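2020-09-17

Second coat on the cabinet door panels for the Baudry job. Waterborne clear, same can as the first coat, strained again. Spray room at 27 C by noon, warmer than I wanted. Fan on low.

Panel 1 to 4 are fine. Leveled well, no dust to speak of, ready for a light scuff tomorrow. Panel 5 has orange peel over the whole lower half. I shot that one last and the material had been sitting in the cup while I was on the phone with Liudmyla about the hinge side. I think it thickened, and I was also holding the gun too far back — you can feel the dry spray along the bottom rail.

Checked viscosity on what was left in the cup. Too slow through the funnel compared with the morning reading. Added 5 percent water, stirred, shot a scrap. Better but not flat. Went up one tip size and dropped the distance by a hand, and that scrap is the best one of the day. Both scraps are on the rack over the sink, marked A and B. Please don't use them as stir boards.

Romain wants to try the Zatum retarder. We have a partial bottle from May, lid was on tight, should be all right. Try it on scrap first and write the amount here.

To do: sand panel 5 flat with 320 once it's hard, reshoot before noon. Order strainers, we are down to the last sleeve. Ask Fabrice if the Baudry people still want satin, the ticket says satin but the sample Huguette signed is closer to semi-gloss.

Grading the peel has been a mess in this book. Tormod writes "slight" and I write "medium" for the same panel. From now on compare at arm's length under the side lamp. If it has dimples like the peel on the big orange up front on the pink plastic, call it heavy and sand it. Anything you only see by tilting the panel is light and can wait for the next coat. Panel 5 is heavy. 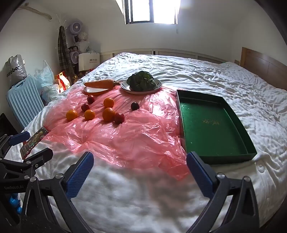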